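Lobo's "ten-day" nail polish range lands in Burnton with little to back the name

March 26, 2026

Lobo has put its long-wear nail polish on sale in Burnton, and the number on the front of the box is a big one. Ten days without chips, it says, with no lamp and no separate base coat. The range went into the Devmont beauty hall this week at 9 pounds a bottle, or 80 pounds for the boxed set of ten shades.

Anyone who has bought drugstore polish in the past few years will have heard this sort of thing before. Seven days became eight, and now we are at ten. The formulas may well be getting better, but the boxes seem to be improving faster than the polish.

Lobo says its figure comes from a wear trial carried out last October with 678 people, who were sent two coats' worth of polish and a top coat and asked to fill in a form at the end. The leaflet in the box gives the result as "up to ten days". It does not say how many of the 678 got to day ten, how many gave up before then, or what was counted as a chip. Tip wear, which is what most of us notice first, is left out of the definition altogether.

There is also the matter of the top coat. The ten-day figure depends on it, according to the small print on the side panel, and it is sold separately. It is in the boxed set too, where it takes up one of the ten places. So the set is nine shades and a clear, and buying it saves you 10 pounds on the single bottles. 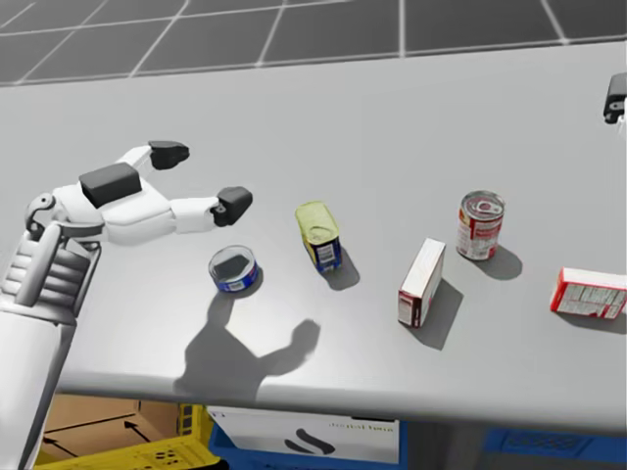
Reaching for the shopping. Illustration: computer render

The company was asked for the full results. It sent back a one-page summary that repeats the leaflet, with the addition of a pie chart showing that most of those taking part were "satisfied or very satisfied". Satisfied with the colour, the brush or the wear is not made clear. A second request had not been answered when this was written.

The shades themselves are a safe lot. There are three pinks that would be hard to tell apart on the nail, a brick red, a navy, a grey, a dark green and two shimmers. The green is the pick of the bunch and covers in two coats. The navy looks lovely in the bottle and goes on close to black, and one of the shimmers needs three coats before the nail line disappears – which rather spoils the two-coat promise on the label.

Jovov, the rival brand stocked on the next stand, made a seven-day claim for its own gel-look range two years ago. That line still says seven days on the cap, but the wording on the back has since been changed to "up to a week with daily top coat". Shoppers who remember the launch may feel they have seen this one already.

Devmont says it sold 1,323 bottles of the Lobo polish in the first two days. The store did not say whether bottles inside the boxed sets were included in that number. If they were, the total would come to far fewer customers than it sounds.

None of this makes it a bad polish. The brush is wide and easy to control, the smell is mild, and the first coat was touch dry in a few minutes. On one set of hands, with the top coat and the usual washing-up, the brick red had worn at the tips by day four and lost a proper chunk from the right thumb on day six. That is decent going for the price – and a long way short of ten.

Testers are out on the stand in all shades. Opened bottles cannot be returned, and Devmont says that applies to sets as well, so it may be worth trying a single before paying for the box. Lobo says four more colours will follow in October.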